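Upholstery and Soft Seating Product Developer

Coltow, Nultitz
Full time, permanent
Posted November 15, 2020

Coltow makes lounge chairs, benches and modular sofas for offices, hotels and private homes. We design, cut, sew and assemble everything in our own workshop in Nultitz. We are looking for a product developer to join the soft seating team in January.

The team has five people now and is led by Montserrat Arellano. You would work next to our pattern maker, Kgomotso Gumede, and report to Montserrat. The main project for the first year is Bandau, a low modular sofa that has to work with loose covers as well as fixed upholstery. The frame is finished. The cushions, covers and fastenings are still open.

What you will do

Turn design drawings into working patterns and foam specifications
Build and correct prototypes with the workshop
Test fabrics for stretch, seam strength and wear, and keep the results in order
Write cutting and sewing instructions that the production floor can follow
Talk to fabric and foam suppliers about samples, prices and delivery times
Help at two trade fairs a year, including setup
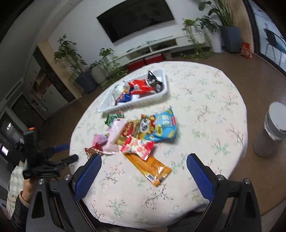
Covers and textiles take up a large share of the job. Most of our contract customers ask for plain wool or coated fabric, but private customers often want prints, and prints are harder to cut. A small repeat of sprigs and blossoms, like the one on the tablecloth, still has to run in the same direction on every seat and back cushion, and it has to meet at the seams where two modules join. You should be comfortable planning a layout for patterned cloth and working out how much extra to order. We will ask you about this in the interview.

What we expect

At least three years in upholstery, furniture development or technical sewing
Good knowledge of foams, fillings and woven fabrics
Able to use an industrial sewing machine
Basic CAD. We use Orozco for pattern layout and will train you on it
Clear written English. Spanish is useful but not required
Able to lift a seat module with a second person

A degree is not required. Trade training or solid workshop experience counts the same.

What we offer

A 38-hour week with an early finish before weekends
25 days of paid vacation
Staff price on all Coltow furniture, seconds included
A monthly travel pass or free parking

How to apply

Send a resume and photos or drawings of up to 7 pieces you have worked on. For each one, say which part was yours. Please keep it to one PDF. A cover letter is optional. Shortlisted applicants will be invited to a paid trial day in the workshop.

Applications go to Getsemaní Cuevas in the Coltow personnel office. Questions about the work itself can be sent to Montserrat Arellano.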